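Melquiades Lozano
May 26, 2018

Gripper comparison thread. I've been going back and forth between the Darnent fingers and the Turnik fingers on the two-arm booth and I said I'd write it up, so I'm doing it in pieces.

The task is chopsticks. Pick one up off the cloth, put it on a plate. Thin, light, round enough to roll, and almost the same height as the surface. If a gripper has any slop in it you find out fast.

Darnent first. Stiff fingers, flat pads, hard edge at the tip. They get under a stick on the cloth better than anything else I've tried. Out of 300 picks I lost most of them at the same point, right after lift, when the stick pivots in the pads and one end drops.

Turnik has softer pads. Less pivoting, but the tips are thicker and they push the stick along before they close on it. I ran 200 on these and then had to stop and redo the zero on one arm, so treat that set as incomplete.

Cloth or bare table matters more than I thought. The cloth gives a little, so the fingertips can press down below the stick. On a bare surface you need the height right every time. I left the cloth on for both sets.

Cameras next. Wrist view and fixed view, same booth, same session: 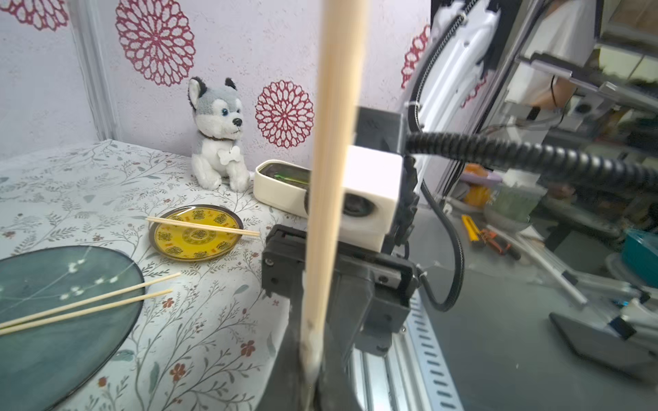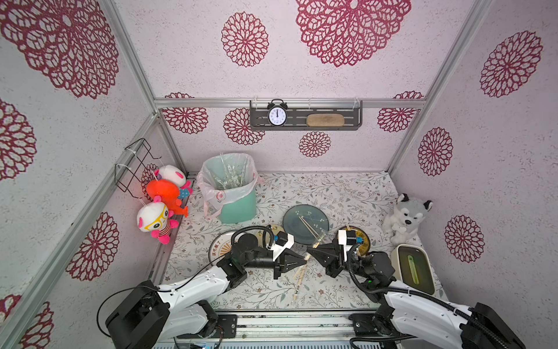 I was relying on the fixed view for everything in the first week and it's fine for planning. You know where both arms are and which plate is closer. For the last bit before the fingers close I want the wrist view.

The problem with the wrist view is that a held stick can block a lot of it. I moved the mount back 5 mm, which helped a little. Tilting it would help more but then I lose the fingertips.

Someone asked about lenses. I tried the Sowerby wide one and the stock one. Sowerby shows more of the table, but straight sticks bend near the corners and my angle estimate gets worse. Back to stock for now.

Controllers. The Clarnow box is the one I'd keep. Position mode was the same as my old setup. Force limit is where it's better: I can set it low enough that the fingers stop on the cloth and don't bunch it up. The old one either stalled or dug in.

Still not happy with the close speed on the Clarnow. It has three presets and I want something between the first two. I wrote to them and they said custom profiles are in the next firmware, no date.

Handing a stick from one arm to the other is a separate mess. Both arms have to agree on where the stick is and my calibration between the bases drifts over a long session. I'll do that as its own thread.

For now: Darnent fingers, stock lens, Clarnow controller. Next I'm gluing a strip of the Turnik pad material onto the Darnent tips and running the 300 again.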